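Ristavetti shorts - size up or not?

womness_31
Ordered the beige ones in October and they're snug at the waist already. Do they give at all?

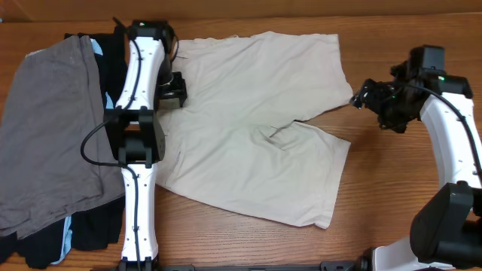 Roltholm
Mine loosened after 3 washes, cold only. I'd keep your usual size.

ibarra40
Disagree, sorry! Two pairs here and neither has budged. Go up one and wear a belt - the colour's worth it.

Roltholm
Are you using the dryer though? I hang mine on the line.

ibarra40
Nope, line here too mate.

womness_31
Ugh. Might try the exchange then.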